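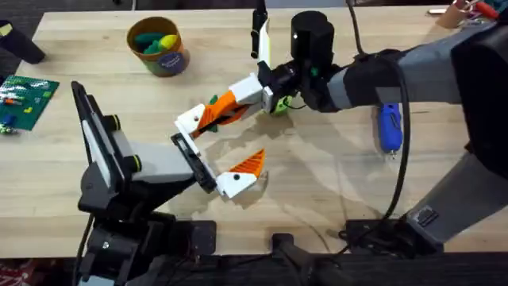
Aushilfe (m/w/d) für Tischarbeiten in Larach

Zuletzt aktualisiert: April

Für unsere Werkstatt in Larach suchen wir ab sofort eine Aushilfe in Teilzeit, 12 Stunden pro Woche. Gearbeitet wird an hellen Holztischen. Zu den Aufgaben gehören das Vorbereiten und Abräumen der Tische, das Sortieren von Kleinteilen, das Packen von Kartons und das Führen der Bestandsliste. Die Liste umfasst zurzeit 1.044 Positionen und wird am Ende jeder Schicht abgeglichen.

Arbeitszeit ist vormittags, Beginn 8 Uhr. Nach Absprache sind auch Schichten ab 13 Uhr möglich. Die Stelle ist zunächst auf sechs Monate befristet, eine Verlängerung ist vorgesehen.

Voraussetzungen

- sorgfältiges Arbeiten, auch bei gleichförmigen Aufgaben
- Deutschkenntnisse, die für schriftliche Übergaben reichen
- eine Ausbildung ist nicht erforderlich, die Einarbeitung dauert zwei Wochen
- längeres Stehen sollte kein Problem sein
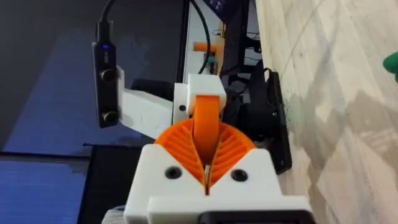
Orangefarbene Greiferfinger, links das schwarze Kameramodul

Bewerbung

Bitte schicken Sie einen kurzen Lebenslauf und Ihren frühesten Eintrittstermin an Stonder, Personal, Kennziffer 34. Ein Anschreiben brauchen wir nicht. Fragen zur Tätigkeit beantwortet Selim Çetinkaya, Fragen zu Vertrag und Bezahlung Recep Yazıcı. Fahrtkosten zum Probearbeiten werden gegen Beleg erstattet.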